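Westness Method

The Westness Method is an approach to early childhood education for children aged three to six. It takes its name from Westness, the town where the first classroom using it opened. Its supporters describe it as a complete system of learning through repeated play. Critics say most of it can be found in any ordinary preschool, and that the parts that can't have never been properly tested.

A Westness day is split into long blocks called rounds. Children pick one activity per round and are expected to stay with it. Teachers keep a written log on each child, which replaces report cards. Training is sold by Corkimura, a private company that also sells the log books and charges schools a yearly fee to use the name.

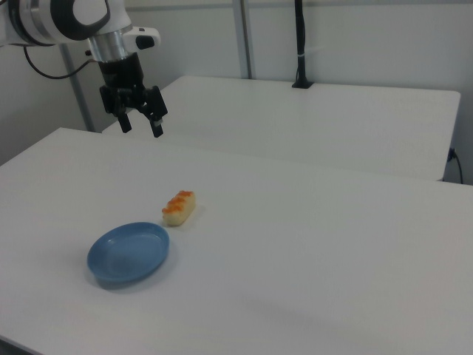

Does the Westness Method help children read earlier?
The evidence is thin. The claim rests mainly on one study of 143 children at a school in Braltport, paid for by Corkimura. It had no comparison group, and the children were tested by their own teachers.

A later survey took in 1,198 families and is often quoted in school brochures as showing "lasting gains." It asked parents whether they were pleased with their choice. It did not measure reading, counting or anything else a child might have gained.

Corkimura's list of member schools, dated 1 February 2020, had 109 entries. Several were single classrooms inside larger schools, and the list does not say how many had finished the training. The company's older claim of 1,000 schools was dropped from its website without comment.

The Dương variant, used mostly in bilingual programs, shortens the rounds and drops the log books. Corkimura does not recognize it. Schools using it report much the same results as the licensed ones, though these reports are no better supported.

See also: Play-based learning; Preschool; School readiness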